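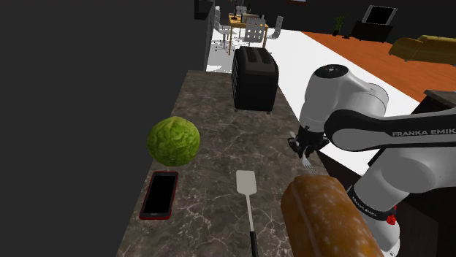 The Table Nobody Sits At

In Garside, a town of 3,000 people, dining sets are piling up in spare rooms while dinner moves to the kitchen counter

The dining table in my parents' house seats eight. It has two leaves, stored behind the coat closet, and a set of felt pads my mother bought when the table was new. For most of the past ten years it has held mail, a sewing machine and whatever needed to go back to the hardware store. My parents eat at the counter, on stools, facing the window.

They are in good company. Last winter a furniture resale shop on the Zirkham road stopped taking dining sets. A sign went up by the register asking customers to call first about anything with more than four chairs. The back room was full, and the sets that had been there longest were the good ones, solid maple and cherry with turned legs.

Many of them were built in town. The Wesex plant made dining furniture on the east side of Garside for 60 years, and at its peak it employed 177 people. Wedding gifts came from the plant store, where workers got a discount and their relatives generally got it too. A Wesex table was the largest thing many couples owned after the car. When the plant closed, the last run of tables sold out in a weekend, mostly to people who already had one and wanted another for a son or daughter.

Those sons and daughters are now in their forties and fifties, and the tables have started to come back.

Part of the reason is the houses. The older streets near the river were built with a closed kitchen at the back and a dining room beside it, connected by a swinging door. The door kept heat and cooking smells out of the front of the house. The newer streets off Cumcombe Lane have one large room with a counter running along one side. There is usually space for a small table near the patio door, but a set for eight blocks the way to the yard.

Remodeling has done the same thing to the old houses. Take out the wall and the swinging door, and the dining room becomes more kitchen. The owners gain drawers, daylight and a long work surface with an overhang for stools. They lose a wall to put a china cabinet against, and so the china cabinet goes too.

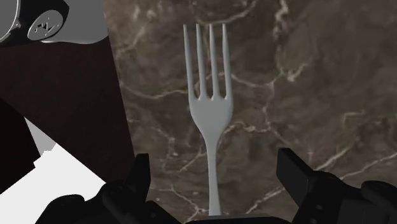
The other part is time. A table meal takes some setting up, even a plain one. Somebody clears off the mail, wipes the wood, finds mats and carries everything across the room, then carries it back. At a counter the food moves two feet. A parent with a shift that starts at six can put out a plate for one child at five and another for a second child at seven without setting anything twice.

I spent several evenings this winter in kitchens around town, and what I saw was busier than I expected. In one house, supper was grilled cheese, made in rounds, with each person eating when a sandwich came off the pan. The cook ate last, standing. In another, a grandmother shelled peas at one end while homework got done at the other. People drifted in and left again. There was a good deal of talk, most of it between someone sitting and someone with their back turned.

Seating makes a difference to the talk. Four people on stools sit in a row and look at the stove. To hear the person at the far end, you have to lean forward or wait for a quiet moment. Families that eat this way every night tend to work out their own fixes. One puts a stool on the cook's side. One turns the end stools inward. Several told me they had quit trying to have long conversations at supper and had them in the car.

Stools are also hard on the very young and the very old. A standard counter is 36 inches high, and a stool to match it has a seat well above the height of a dining chair. My father had his hip replaced in July and could not get onto his for the rest of the summer. For those weeks my parents cleared the mail and sat at the big table, at one corner, with the other six chairs pushed in.

They liked it. My mother said she had forgotten that you could see the maple in the side yard from that room. By fall my father was back on his stool and the sewing machine was back on the table.

Some people in town think the counter gets too much blame for what has happened to supper. 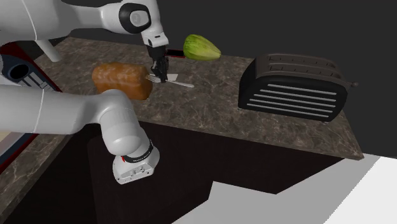

Unai Bustamante grew up with a Wesex table and says he remembers being told to be quiet at it. "My grandfather ate first and the rest of us waited," he said. "At the counter my kids argue with me while I'm cooking. I would have been sent upstairs for that." He still has the table. It is in his garage, under a tarp, and he uses it to sort fishing tackle.

He is also the person who talked me out of selling ours. His advice was to leave one leaf out for good, take away half the chairs and put the thing in front of a window, where people might sit down with coffee without being asked.

My parents have agreed to try it. The trouble is the pads, which were cut for the full length of the table and will have to be trimmed, and my mother would like to do that herself. She has the scissors out. The extra chairs are going to my cousin in Zirkham, who has a counter too, but needs something for the porch.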